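Vevel planner FAQ

Do I need a depth camera?
Nope! I run Vevel on plain color from the wrist and it copes fine. Depth helps with shiny stuff, so plug it in if you've got it.

Why does my arm stop just before it grabs?
Nine times out of ten it's the replan timer. I set mine to 15 Hz - go to 18 if your machine can keep up.

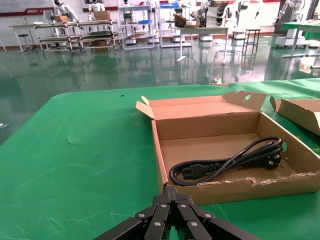
Can it plan for cables?
Sort of. Version 2 treats a coiled cord as one lump and picks a grasp on the thickest part, so a loose end can still snag on the way up (I'm working on it, promise).

How many grasps does it try?
1,000 per cycle by default. You can turn that down in the Seltora settings tab.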